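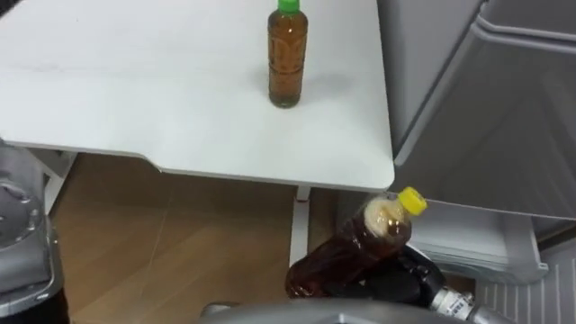 Print this story
E-mail this story

Breakfast cook-off draws hungry crowd to Rirkow

If you smelled onions frying on your way to work Wednesday, you were probably somewhere near the Rirkow community hall, where the doors opened at 6:30 a.m. for the town's breakfast cook-off and the line was already out to the parking lot (and in very good spirits, considering the hour).

The winning plate came from Mariama Ankrah, who runs the lunch counter at Gbeho and had never entered before. Her black-eyed pea fritters, served in a soft roll with pepper relish and a fried egg, beat out 7 other dishes, among them a potato hash from last year's winner, Uthai Petchrat, that plenty of people would have been just as happy to see take the ribbon.

"I made these for my kids on school mornings, and they complained the whole time," Ankrah said, laughing, while she wrapped up the last few rolls for neighbors. "Now they want to tell everybody it was their idea!"

Organizer Katherine Cuervo said the kitchen sent out 2,162 sample plates before the griddles were turned off at 11, and that the coffee ran out twice. Tickets were $2 apiece, with the money going toward a new stove for the hall, where the old one has only three burners that can be trusted.

Second place went to Kofi Essien for his baked oatmeal with plums, and Abena Yakubu took third with a cornmeal porridge that she stirs for close to an hour and will not be talked into making any faster. Platska, the bakery on the corner, gave the bread and rolls.

Ankrah takes home a cast-iron skillet and a spot on the Gbeho breakfast menu, where the fritter roll will be served through the end of July. She soaks her peas overnight and rubs the skins off by hand, and she says a blender is fine as long as you go easy on the water. Copies of all the recipes can be picked up at the hall's front desk, mornings only.

Print this story | E-mail this story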